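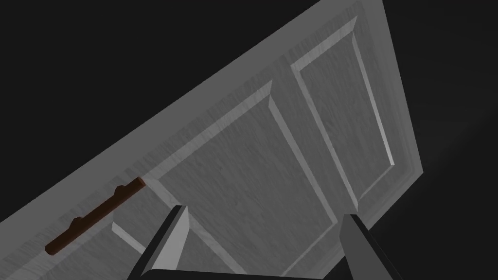 3.2 Sound transmission through interior doors

Interior doors are usually the weakest part of a partition between two rooms. A wall built to a good standard can lose much of its benefit once a light door is hung in it, and earlier surveys of rental housing in Udau found that tenants complained more about voices from the hallway than about noise from the street.

We measured level differences in 8 apartments in the Lasska housing block, all with the same floor plan. A loudspeaker was placed in the hallway and readings were taken at two points in the bedroom, first with the door closed as found and then with the gap at the floor sealed with tape. Furniture was left where the tenants had it. The full procedure follows Tahiri's earlier work on the Sqalli building, with a shorter reading time at each point.

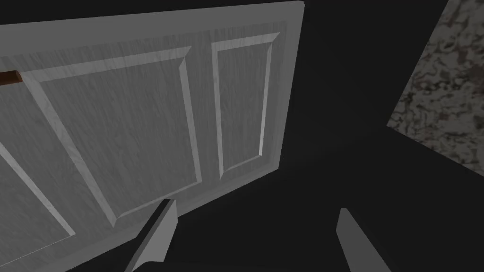

Panel doors need separate treatment from flat ones. The slab is often thinner at the panels than at the stiles and rails, so its mass per unit area is not even across the face. In Figure 2 the results are plotted by frequency band for one door of this type. Sealing the floor gap made little difference below 1000 Hz and a clear difference above it. Paint and surface texture were not treated as variables.

Figure 2. Level difference by frequency band, floor gap open and sealed, Lasska block, June readings.

One apartment was left out of the averages. Its door did not latch, and the readings changed each time it was closed.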